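Notebook, laundry task, July, second session on the basket
Written up by Damián, 16:40, kettle on

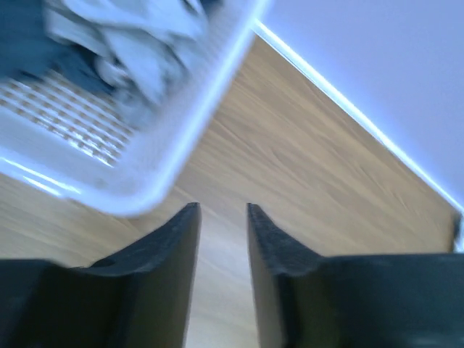

Wrist view, gripper open, basket rim just above the left fingertip. Lots of blur on the basket, fingers fairly sharp.

Really good afternoon! We've moved on from single socks on the bench to the whole basket on the floor, and I think it's the nicest task we've set up so far. Renato drove for the first half and I took over after tea. Igor sat at the logging desk and shouted whenever the disk got full (twice).

Set-up as before apart from two things. Control rate is down to 60 so that the hand controller and the arm stop arguing with each other, and the episode limit is up to 37 seconds. The old limit kept chopping off the last part of the put-down, which was maddening. Folder for today is Grisuna 3119, same naming as last time.

What I learned about driving it:

Come at the rim from a corner. Renato worked this out on his third or fourth go and it's so much easier than going for the long side, where I kept losing track of how deep the fingers were. With a corner you get two edges to line up against, and the wrist view makes sense straight away.

Open the jaws early, well before you're near the basket. I had a habit of opening them at the last moment and then having to back off and try again, and all that dithering ends up in the demo. Torben's rule is that if you hesitate, the policy will learn to hesitate, so bin it and go again.

Slow down the wrist turn. I'm the guilty one here. When I swing round quickly the basket smears right across the picture and you can hardly make out the holes in the side. Renato's turns are lovely and smooth — I watched his hand for a while and he moves his elbow and hardly uses his wrist at all. Going to copy that.

Things still bothering me:

The trigger on the hand controller is stiff for the first bit of travel and then gives all at once. Fine for a rim, horrible for cloth. Nahuel thinks the spring is the wrong one and has a bag of others from Durán to try.

Pale cloth in a pale basket under that cold light. Depth was patchy on the white things and much happier on the navy. Could try a coloured basket for a batch, though I'd like to keep this one in the mix as well, as people do own white baskets.

We want 100 clean demos before anyone starts training. Not there yet, but the pace is far better than on the socks and the bad ones are easy to spot on playback. Igor is tagging them as he goes.

Next: Renato to do a set with the basket turned the other way round. I'll do slow turns only. Nahuel on the spring. Torben, please can you leave the Fladari calibration alone until we've finished, it's spot on at the moment!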